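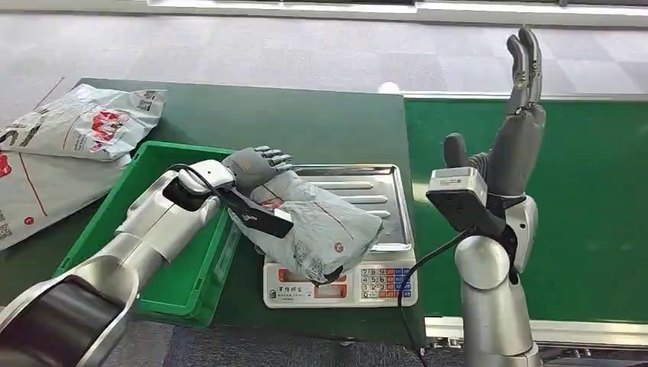
Ordering an anniversary present in the last week before the date is the most common mistake couples make, according to the Ralton gift shop Feyisa, which has released the results of a survey of its customers.

The shop put its questions to 1395 people who bought a present for a husband, wife or partner in the past year. Of those, 1062 said they had started looking less than a week ahead. Many ended up paying extra for fast delivery or giving a card with a promise of something to come.

Asked what they would most like to receive, customers put a planned evening together first, ahead of jewelry and clothing. Dinner at home scored higher than dinner at a restaurant. Framed photos and handwritten letters also did well, mostly among couples married a long time. Perfume came near the bottom, with several people writing that they already had more than they could use.

Spending was lower than the shop had expected. Most buyers set a limit of $100 and kept to it, and those who spent more were usually marking a tenth or twenty-fifth anniversary.

Feyisa said it will change its own calendar as a result. Starting in June, customers at the Ralton and Norkport stores can leave an anniversary date at the counter and get a reminder 4 weeks before. The service is free and no purchase is needed. Reminders go out by text or email.

The Norkport store will also hold a gift-wrapping class on Sunday at 2 p.m., with paper and ribbon from Ummont included in the price. Places can be booked at either store until the evening before.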